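Clutard resets gripper settings on its Serrano door robot

Clutard has finished a round of repairs to the simulated version of Serrano, its two-armed door-opening robot, after the grippers began losing their hold on round knobs in test runs. The work took 14 working days and ended in October. No physical parts were changed. All of it was done on the computer model that the company uses to try out settings before they go to the real arms.

The trouble started after a routine update to the gripper files. The open position of the fingers had been stored in one unit and read in another, so each hand thought it was a little more closed than it was. On flat objects that made no difference. On a door knob, the fingers stopped short and slid off the curve.

Senthil Kurup, who led the repair, began with the wrist views. He had each hand open its fingers in free space, away from anything it could touch, and compared the gap on screen with the number in the log. 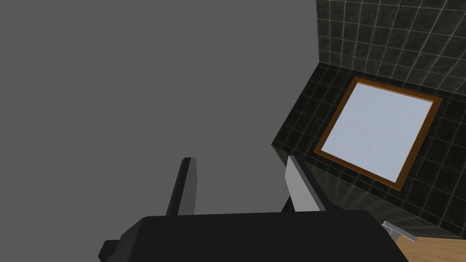

Open fingers in a wrist view of the simulated room, with the tiled wall and the wood-framed mirror beyond.

The two hands were off by different amounts, so each got its own correction. Kurup then moved to the knob. The test was run 200 times on each hand, with the approach angle changed a little between attempts. Closing force was left alone until the position error was gone, and then it was raised in small steps. 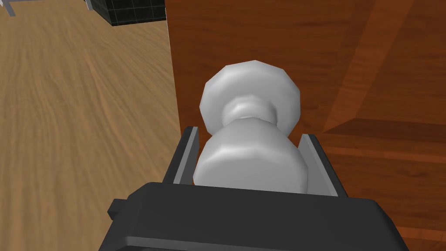

Dwayne Ridgeway would have liked the team to go further. He said the runs covered one knob shape only, and that lever handles should have been part of the same check, "while everything is open on the bench anyway." Kurup said levers are next on the list, but they need a separate contact model that isn't ready.

The second half of the job was the arms themselves. Serrano's body has to stop close enough to the door for one hand to reach the knob, and the old parking point had been set for an earlier, shorter wrist. Kurup moved it back by 130 millimeters and ran the approach again with both grippers open and upright, the new waiting position.
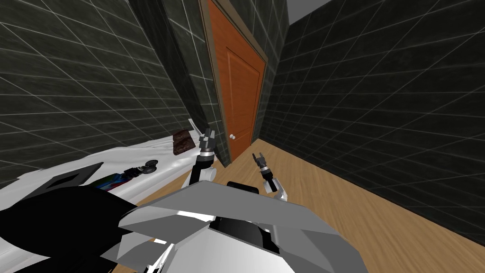
The simulated robot facing the orange-brown door, both grippers open and pointing upward.

That change brought up one more fault. From the new spot, the wrist camera on one arm was mounted in the model at a slight tilt compared with the drawing — small, but enough to shift the knob in the view. The mount was corrected and the camera calibrated again from 300 saved positions.
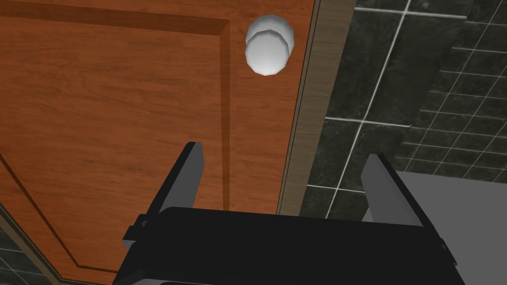

Fingers spread wide in front of the wooden door, with the white knob higher up.

Clutard said the corrected files are now the default for everyone working with the Serrano model. Older recordings made with the wrong finger setting will be kept but marked, and staff have been asked not to mix them with new ones. The finger check will be repeated after every update to the gripper files. It takes up to 14 minutes per hand.

The same settings will be loaded on the real robot once its left wrist cable has been replaced. The part is on order.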